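# 핸드 그리퍼 작업 규정집 2판 사용 후기 (Skodex)

Skodex에서 나온 핸드 그리퍼 작업 규정집을 6주 동안 써 봤다. 얇은 스프링 제본 책자이고 전체 13개 항목으로 되어 있다. 우리 팀은 가정집에서 물건을 집고 옮기는 동작을 기록하는데, 그전에는 사람마다 방식이 달라서 파일을 합칠 때마다 문제가 생겼다.

## 좋았던 점

시작 전 점검표가 짧다. 패드 고정, 볼트 풀림, 렌즈 오염을 확인하고 서명하면 끝난다. 초판에는 서명란이 장마다 있었는데 2판에서 맨 앞 한 곳으로 줄었다.

4항 '대상물 접근'이 가장 쓸모 있다. 납작한 종이 상자는 긴 면을 잡고, 글자가 인쇄된 면을 눌러 찌그러뜨리지 말라고 되어 있다. 비닐봉지와 유리병은 항목이 따로 있다. 신입인 Duván Ccori 씨도 이 부분만 읽고 첫날 오후부터 작업에 들어갔다.

## 아쉬운 점

의약품 규정이 부실하다. "내용물을 확인할 것" 한 줄뿐이고, 실물을 쓸지 빈 갑을 쓸지는 나와 있지 않다. 우리는 Rahel Oberholzer 팀장과 상의해 빈 갑만 쓰기로 따로 정했다.

탁자 정리 기준도 모호하다. 7항은 "생활 상태를 유지한다"고 하고 9항은 "불필요한 물건을 치운다"고 한다. 휴지나 담뱃갑이 어느 쪽인지는 읽는 사람마다 답이 달랐다. Hollenstein 지사에서는 전부 두고, 우리는 개인정보가 보이는 것만 치운다. 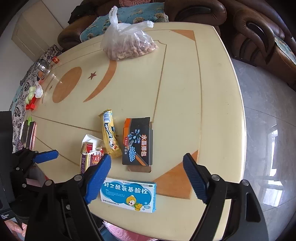
*약 상자에 접근하는 모습. 뒤쪽에 水晶弹 상자와 땅콩 봉지가 있다.*

번역은 무난하지만 '그리퍼'와 '집게'가 섞여 나온다. 색인은 없다.

## 평가

여러 명이 같은 장비를 돌려 쓰는 팀이라면 살 만하다. 혼자 작업한다면 점검표와 4항만 있어도 충분하다. 7항과 9항의 충돌은 June Salminen 씨를 통해 출판사에 문의해 두었고, 답은 아직 받지 못했다.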